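One hundred ways to pick up a cloth

Posted 20 May 2025

I spent nine days folding and wiping for Landside, and I still can't tell you what the machine is supposed to have learned from me.
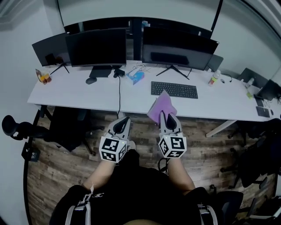

What I signed up for

The pitch from Anjana Roy, who runs collection there, was simple. You hold a gripper in each hand, you do ordinary things at an ordinary desk, and the recordings go into a pile. When the pile is big enough, a policy gets trained on it and a pair of robot arms does the same ordinary things. No arms needed in the room while you work. The cubes with the black and white squares on the back of each gripper are there so the software can tell where your hands went.

I have heard versions of this before. Two years ago it was joysticks. Before that it was a glove that made my fingers sweat and lost its calibration if I scratched my nose. So I went in with my arms crossed, at least until they strapped the backpack on me and I needed both of them.

To be fair, the grippers are better than the glove. You stop thinking about them by the second morning. The finger pads are curved and they hang on to cloth pretty well, and I could take hold of a corner without bunching up half the towel.

The quota

My list for the cloth task called for 100 accepted clips. Pick up the cloth, wipe a patch of desk, fold it once, put it down. Accepted is the word that matters. Dilani Herath reviewed the clips every evening, and on my first day she threw out 64 of them. Most of the rejects were for hands moving too fast. A few were because I turned my wrist and hid the squares, and then the tracking jumps and your hand is suddenly on the ceiling as far as the computer knows.

Fine. I slowed down. And this is where I started to have doubts, because by the third day I wasn't wiping a desk the way anyone wipes a desk. I was wiping it the way you would for a nervous reviewer. Slow approach, square to the edge, little pause before closing the fingers. Everybody on the rota drifted into the same style. I watched Chantal Cloutier do a run and it looked exactly like mine, right down to the pause, and she has been at this for four months.

So what is in the pile? The sales deck says "natural human behavior." I'd call it the behavior of four people who have learned what gets through review.

The mess question

I asked Anjana why we didn't clear the desks first. Her answer was that clutter is good, it teaches the system to ignore what doesn't matter. I half believe it. A keyboard behind your cloth and a tissue box off to one side are closer to real life than a bare tabletop in a lab. But it was the same keyboard and the same tissue box for days at a time. If the policy decides that cloths are things you find in front of keyboards, I don't see what in our recordings would talk it out of that.

Hannelore Fankhauser, who was an actual cleaner before she took this job, kept pushing for more variety. Wet cloths. Cloths stuck under something. A spill that gets worse when you touch it. She got a polite nod and a line in a spreadsheet. Wet cloths are on the schedule for July, apparently, with a warning about the electronics.

What they don't record

When a clip goes wrong, you press the pedal and start over. The drop, the fumble, the second grab all go in the trash. I think those are the best parts. Any time I've seen a demo of one of these systems go bad, it went bad right after the first slip, when the arms carried on folding a cloth they weren't holding. Dilani agreed with me over lunch, for what that's worth, and said she had asked to keep a folder of recoveries. She was told storage was tight. I have seen what they spend on monitors.

Would I do it again

Probably. The pay is decent and my shoulders got used to the straps after a while. I'm told Skivuvine is setting up something similar across town with longer tasks, whole counters and sinks, and that they keep the failures. I'll believe that when I see the review sheet.

As for the arms, Landside promised us a look at the trained result once our batch was in. I've asked twice. The last reply said the numbers were encouraging. I wrote back asking which numbers, and whether the cloth was one it had seen before, and I'm still waiting on that one.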